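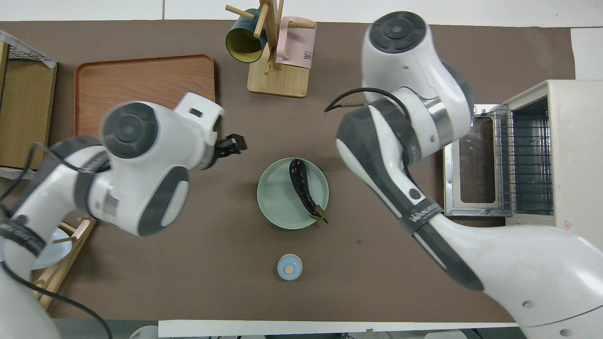
Keeping a Shared Kitchen Table in Order

The following guidance is issued to residents of Jurnham House and applies to the common kitchens on each floor. It was revised in December by Tomomi Kuroda and Minoru Hattori of the Household Office and replaces the earlier sheet on table use.

Mugs

Mugs in daily use should be hung on the mug tree and kept out of the cupboard. Place the tree toward the back of the table, where sleeves will not catch on it. Hang each mug by its handle and turn it so that the rim does not touch the post. A tree that carries weight on one side only may tip when a mug is lifted off, so heavier mugs should be placed on opposite pegs.

Mugs must be dried inside and out before hanging. Water that runs down to a wooden base will leave a dark ring, and a ring that has been left for several weeks seldom comes out fully. Fresh marks may be treated with a cloth wrung out in warm water and a little dish soap, followed at once by a dry cloth. Wooden mug trees are not to be put in the dishwasher or left to soak. Once or twice a year the wood may be rubbed with food-safe mineral oil and left overnight before use.

Mugs with printed lettering should be washed by hand with a soft sponge. Scouring pads will wear the print.

Eggplant and other vegetables

A vegetable set out for the next meal should be given its own plate. A plate with a raised rim is preferred, as a whole eggplant will roll on a flat board. Choose one with firm, glossy skin and a stem end that still shows some green. Leave the stem on until cooking begins.

Eggplant does not keep well in a very cold refrigerator. It may stand on the table, out of direct sun, if it is to be cooked within a day or two. Keep it away from bananas and apples, which cause it to soften. Wash it just before cutting, and use a stainless steel knife; a carbon steel blade will darken the flesh. Cut pieces brown quickly and should go into the pan or into lightly salted water without delay.

Small lidded containers

Small containers with lids may remain on the table if they are in use that day. All others are to be labeled on the side with the contents and the month of filling, and returned to the shelf. Labels placed on the lid are of little help when lids are exchanged in washing.

Lids that hold an odor should be washed, rubbed with a paste of baking soda and water, and left for an hour before rinsing. Store them off the container until fully dry.

The table surface

Wipe the table after each meal, working from the back edge to the front, and lift plates and containers instead of wiping between them. Hot pans require a trivet at all times. Spills of tea, soy sauce or beet juice should be blotted first and wiped second.

Replacement mug trees and plates may be requested from Sayaka Chiba at the Household Office, extension 2312. Requests received before noon are normally filled the same afternoon. Damage to the table itself should be reported to room 29.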